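BENTHORPE COMMUNITY NEWSLETTER GROUP
Minutes of the ordinary meeting held on March 8, 2023 in the upstairs room, Benthorpe Library

In the chair: Dehua Long
Minutes: Amirul Jugah
Apologies had been received from the two school correspondents and from the distribution lead for the Plinon estate.

1. Minutes of the February meeting

Agreed as a correct record, with one change. Under item 4, "spring supplement" should read "summer supplement". The chair signed the corrected copy.

2. Matters arising

The broken letterbox at the old reading room has been replaced. Contributions on paper can be left there again, and the notice on page 2 will be put back.

The chair had written to the parish council about the noticeboard by the bus shelter. No reply yet. She will write again before the next meeting.

The correction to the allotment prize list was printed in the March issue. The winner's family have been in touch to say they are content with it.

3. Print run and delivery

The printer has confirmed that the price per copy stays the same if we keep to 4000 copies. A smaller run would cost more per copy and save very little overall. Agreed to stay at 4000 for the next three issues.

There were 61 undelivered copies handed back after the last round, most of them from the new flats on Vonia Road, where the outer door is locked during the day. Amirul Jugah will ask the managing agent whether a bundle can be left in the entrance hall. If the agent refuses, the copies will go to the health centre.

Two rounds are without a deliverer, Mill Lane and the top end of Church Hill. An appeal will run in the next issue, and members were asked to speak to their neighbours.

4. Neighbours page: service homecomings and reunions

The chair reported that the series on residents returning from service abroad had brought in more letters than anything else this year. Six further people have offered to be interviewed. It was felt that this was too many for the present half page, and that running them one at a time would take us well past Christmas.

After discussion it was agreed:
to give the series a full page from May;
to print two interviews in each issue;
to keep each piece under 500 words;
to let every person interviewed read their piece before it goes to the printer.

A member asked that we do not give the names of bases or the dates of postings unless the person has said in writing that they are happy with this. Agreed. The consent form will be altered to include a box for it.

The reunion of the former cadets was discussed. The organisers would like us to print the full list of those attending. It was thought better to print a short report with the names of the speakers, and to leave the full list at the library desk for anyone who wants it.
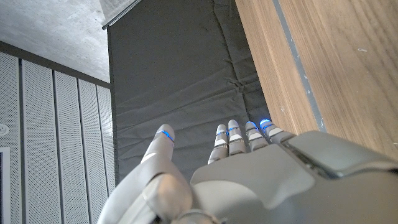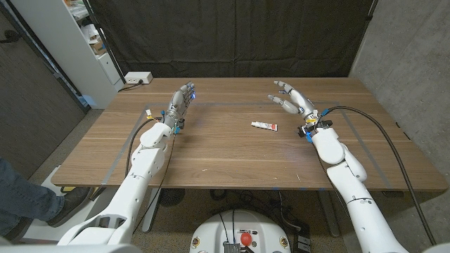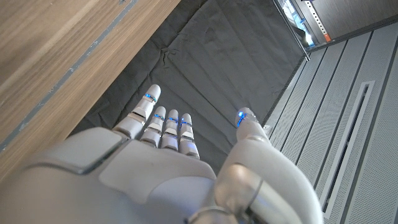
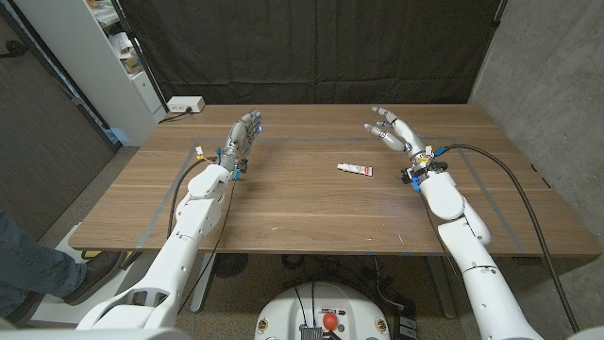
Can a family send in a piece about a relative who has moved away from Benthorpe?
The relative must have lived in the parish for at least a year at some time, and the family should send the piece with a telephone number so that the details can be checked.

The wording of this rule will be printed at the foot of the neighbours page.

5. Photographs sent in by readers

Several photographs have arrived without the name of the person who took them. The sub-editor has been printing "photo supplied" under these. It was agreed that this can go on for family snaps, but that anything from a club, school or business must carry a name or it will be held over.

Prints left at the reading room will be returned within a month. Members were reminded to write the owner's address on the envelope and never on the back of the print.

6. Money

Advertising income for the March issue was £278 above the same issue last year. The increase came mainly from the Pai bakery taking the back page. Two small advertisers have not paid for January, and reminders have gone out.

The chair asked whether the rate for a quarter page should go up. It was left as it is until September.

7. Style and spelling

A reader has complained that ranks are shortened in some articles and written in full in others. Agreed that ranks and titles will be written in full the first time and left out after that. The style sheet will be changed and sent to regular contributors.

It was also agreed to stop using "local hero" in headlines. Two of the people interviewed had said they did not care for it.

8. Any other business

The library will be closed for repairs to the heating for part of April. The next meeting may have to be held in the Methodist hall. Dehua Long to book it and let members know.

The key to the stationery cupboard is missing. Whoever has it is asked to return it to the library desk.

A vote of thanks was given to the Plinon round for covering Station Road during the bad weather.

Actions

Dehua Long: second letter to the parish council; booking for the April meeting; new consent form.
Amirul Jugah: managing agent at Vonia Road; revised style sheet; appeal for deliverers.
Sub-editor: layout of the full neighbours page, with a draft for the April meeting.

The meeting closed at 8.50 pm.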